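About Pruren

Pruren is a small company that plans table layouts for canteens, school kitchens and serving rooms. We were set up by Hoi-yan Kwok and Kuo-hua Chow, and there are now seven of us at the Tistberg workshop.

Most of our work starts on a big table. We mark it into squares with blue tape, put a plate or dish down and try out where things should go. Tape is cheap and easy to shift, so a layout can change three times before lunch.
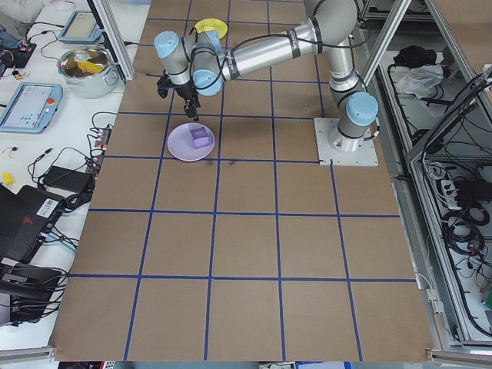 Blue tape and a round dish on the table at Tistberg.
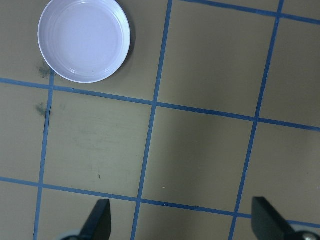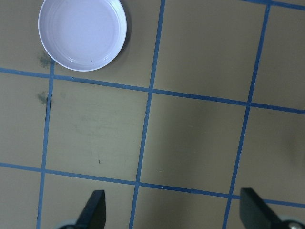 Once a layout is agreed, Lok-yiu Liu draws it up at full size and the customer gets a printed sheet to lay on their own table. We have done 87 of these so far, mostly for schools. The largest had 36 places.

We charge by the layout and the first visit is free. Hsin-yi Pan answers the phone in the mornings – after that, please leave a message.

Comments (2)

Chin-lung Poon: Do you sell the printed sheets without a visit? We only need one for a side table.

Girkis Canteen: Ours went down in October and is still flat. Corners have curled a bit.

Recent items
Measuring up before we visit
New sheet sizes
Serving room at Lapiņa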